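Cirnico Support Portal
Ticket: Left gripper reports "closed" while the fingers are still open
Product: Rumeck hand-held gripper pair, with Petkov recorder software
Status: Waiting for customer
Priority: Normal
Opened by: Brillano workshop, bench 2

Original message

Hello support team,

We have a problem with the finger position signal of the left gripper, and I would like to explain it with as much detail as I can. English is not my first language, so please ask if some part is not clear.

The task is small-part sorting. The operator picks one rubber ring from the board and puts it into a compartment of a plastic box, with one gripper in each hand.

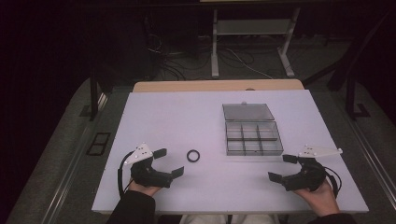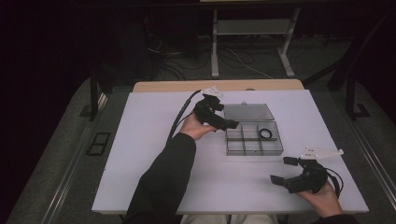

The fault is in the opening value of the left gripper. At the start of a recording it is correct. After some time the value falls to zero and stays there, and the software believes that the fingers are closed. The fingers can be apart, like on the left hand in the first picture with the ring still lying on the board, and the value is zero all the same. When the operator really closes the fingers, nothing changes in the graph. The right gripper does not do this.

For us this is serious, because the recordings are later used to teach the arm at the end of the line. A wrong "closed" signal means that the arm learns to close too early. In October we ran one test with the arm and such data was still inside the set. The arm closed its fingers above the ring and pushed down on the board until the force limit stopped it. No person was near and nothing broke, but I do not wish to see it a second time.

How often it happens: from 90 recordings made with this pair, the fault is present in 53. I checked each of them by hand against the video. In the others the value looks normal from beginning to end.

What I have tried already:

1. Restart of the Petkov recorder. The value comes back, then it is lost again in a later recording.
2. Calibration of both grippers from the menu (open fully, close fully, save). Finished without an error. No improvement.
3. Other USB port on the computer. No improvement.
4. Cleaning of the fingers with a dry cloth. No improvement.

I did not open the housing, as the manual says that the warranty is lost in this case.

Please tell me what to do next. We have stopped to use this pair for training data.

Reply from Cirnico support

Thank you for the clear report. A value that drops to exactly zero and stays there usually points to a lost connection to the position sensor. A worn sensor normally gives a noisy value, and it will not sit on one number.

Please do the following and send us the results:

- Swap the two cables at the gripper end. Use the left cable on the right gripper and the other way round. Make ten recordings.
- In the recorder, open Settings, then Diagnostics, and switch on "Log raw counts". Send us the file after the fault appears.
- Tell us the firmware version for both grippers.
- Tell us how the cable is led away from the left gripper. We would like to know if it is pulled or bent close to the plug.

Please keep the data from this pair away from any arm until the ticket is closed.

Update from customer

Thank you for the fast answer. Here are the results in the same order as your questions.

Cable swap: I made ten recordings. The fault moved to the right gripper, in six recordings of the ten. The left gripper was good in all ten. So the fault follows the cable, I think.

Raw counts: file is attached to the ticket. With the fingers fully open I normally see nearly 4,000 counts. When the fault comes, the number goes to 0 between one line and the next one. There is no slow falling. After this moment all lines are 0 until I restart the recorder.

Firmware: both grippers show the same version, 2.

Cable route: the cable comes out at the back of the gripper, makes a curve and goes down beside the hand. It is not fixed to anything. I looked at the same task again with this question in mind, and when the operator reaches forward to the box, the sleeve of the jacket can touch the cable. I made one more test for this. I held the gripper still with open fingers and moved only the cable, slowly, near the plug. The value went to 0 when I bent it toward the handle. I repeated it and got the same result. With a bend in the middle of the cable there is no effect.

One more remark. The recorder gives no warning when this happens. The status lamp on the screen stays green. If a connection is lost, I would expect at least a yellow lamp, and I would prefer that the recording stops. May I ask if this is planned?

Reply from Cirnico support

This is very helpful. Your test shows that the cable has a broken contact at the plug end. We will send a new cable with a longer rubber sleeve at the plug. Until it arrives, please mark the faulty cable and do not use it.

About the green lamp: the lamp shows only that the gripper is powered and answers to the computer. The position sensor uses a separate wire inside the same cable, so the gripper can answer normally while the position is missing. The recorder then writes 0, and 0 is also the value for "closed". We agree that this is not good behavior. We have opened an internal request to write an empty value in place of 0 and to show a warning. We cannot promise a release yet.

As a workaround you can set a lower limit. In Diagnostics, enter 2 as "Minimum valid count". A healthy sensor with closed fingers should stay above this number. When the count is lower, the recorder stops and shows a message.

Update from customer

The new cable has arrived and is mounted on the left gripper. The old one has red tape on both ends and is in the drawer for defective parts. Please tell me if you want it back.

I set the minimum valid count to 2 as you wrote. To check it, I connected the old cable one last time and bent it near the plug. The recorder stopped at once and the message came on the screen. With the new cable I bent it the same way and the value stayed normal.

With closed fingers I read between 31 and 38 counts on the left and a little more on the right, so the limit has enough distance.

We also changed two things on our side. The cable is now held on the forearm with a soft strap, with a loose loop behind the gripper, so that the sleeve cannot push it against the handle. And the operator opens and closes both grippers one time before the first ring of each recording, while looking at the graph.

The 53 bad recordings are moved to a separate folder and will not be used. The other recordings I will keep, but I have one question before the arm runs again. Is it possible that the value was lost for a very short time and came back by itself? In the raw log I never saw this, it always stayed at 0 until the restart. But the older recordings have no raw log, and I would like to be sure.

Reply from Cirnico support

With your firmware version the sensor is not started again after a lost connection, so the value cannot come back without a restart. For the older recordings you can search the opening value for an exact 0. A recording without any exact 0 is not affected by this fault. Please also run the arm at reduced speed for the first cycles with the cleaned data set.

We do not need the old cable back. Can you confirm the result of the search, so that we can close the ticket?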